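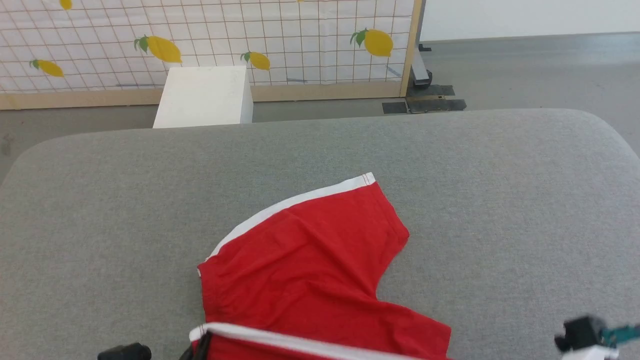

About Ludadwood

Ludadwood is a clothing repair and alterations shop in Binolton, with a small evening school attached. We shorten, lengthen, take in, let out, patch, darn and re-elastic. We also replace zippers, which is where most of the rent comes from.

People often ask where the name comes from. It was painted on the window when we took over the lease, and the quote for scraping it off was more than we paid for the first sewing machine. We have had letters addressed to Mr. Ludadwood. He has been offered several credit cards.

How we started

The shop opened one August in what had been a shoe store on Strickland Street, number 91, between the bakery and the place that sells hot tubs. The plan was to do bridal alterations. We had a raised platform, a three-way mirror and a chair for the mother. In the first month we saw one bride, who wanted a pocket, and a long line of people holding coats that wouldn't close.

So we became a coat shop, then a jeans shop, and then whatever it is we are now. The platform is still here. Customers stand on it to have their hems pinned and tend to go quiet and formal, as if they were about to be given a medal. The chair for the mother is used by anyone who was told this would only take a minute.

What we fix

Most of what comes through the door is everyday stuff. Work pants, school clothes, team kit, pajamas, the one good blazer. We have put in more than 3,000 zippers and can report that the zipper is nearly always fine and the slider is nearly always the problem. A new slider takes a few minutes and costs much less than a new zipper. We mention this to every customer, against the advice of our accountant.

Elastic is the other big one. Waistbands go soft well before the cloth does, and a great many clothes get thrown out over a strip of rubber that costs less than a cup of coffee. If you bring us something with a tired waistband, please tell us how it should fit on the person wearing it today. We have learned to ask. Children grow, and so, over the holidays, do the rest of us.

Knits are welcome. Knit cotton rolls at the cut edge and stretches if you look at it sternly, so we hem it on a machine bought for that purpose and allow an extra day. Sweaters go to the darning table, where you can choose between a repair that hides and a repair that shows off. The second kind has become fashionable, which has done wonders for our less careful work.

What we don't fix

Leather, wetsuits, tents, anything on fire. We stopped doing tents after the tent. We also don't do fur, and we don't dye things, although there was a spring when we did, and the back sink remembers it.

We will not take in a suit by more than two sizes. At that point the back pockets meet in the middle and you have one large pocket, and you will want to talk to us about it.

Please wash things first

We ask that everything arrive clean. It's on the sign, it's on the ticket and it's the first thing on the answering machine. There is a bench by the door for people who read the sign late and need to think about their next move. Dry-clean items should come to us after the cleaner, never on the way there. Check the pockets too. Our jar of unclaimed pocket contents holds a good deal of foreign money and one very small trophy.

The evening school

A few years in, it became clear that half of our customers could do the job themselves if somebody stood next to them for an hour. We now run a basic course in the front room after closing, at 6:30 p.m., with places for 8 people and one kettle. You will learn to thread a machine, sew on a button so that it stays, put up a hem and unpick what you just did. Most of the first evening is unpicking.

You don't need to bring a machine. You do need to bring something of your own that needs fixing, and it should be something you like but could live without. Wedding dresses have been brought. We have opinions about this.
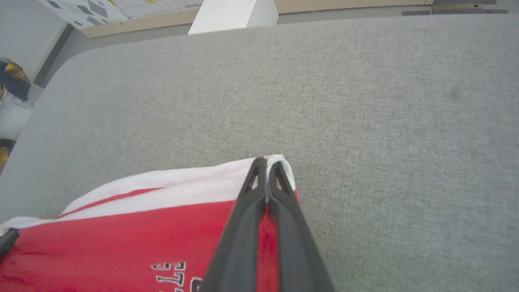
Pascual Yáñez took the course twice and wrote to tell us that the hem on his curtains is now straight on both sides, though the two sides don't agree with each other. He added that he'd like it known the instructions were clear, and that he had read them afterward. We've asked him back for the curtain evening, which we invented with him in mind.

Going beyond hems

Once you've finished the basic course you can join the longer one, which covers zippers, linings and pockets. It runs from fall to spring with a break when the heating bill arrives. There is no certificate. We had some printed once, with a typo in "certified," and they make good pattern card.

The Vutgate counter

We have a drop-off counter inside the hardware store in Vutgate, next to the key-cutting. They take in your clothes, write down what you tell them and send the lot over to us in the van. The handwriting is theirs. If your ticket says "shorten legs, man sad," that is as much as we know, and we may telephone.

Prices and waiting times

A plain hem takes three days. Zippers take a week, two in the run-up to graduation. Coats depend on the coat and on how many layers of earlier repair we have to dig through to reach it. The price list hangs by the register in large type, and the price you're given at drop-off is the price you pay, even when we regret it.

Things left for more than a year go to the school as practice pieces. We call twice before that happens. If you left a green corduroy jacket with us, it now has excellent buttonholes, far more than it needs, and you're welcome to it.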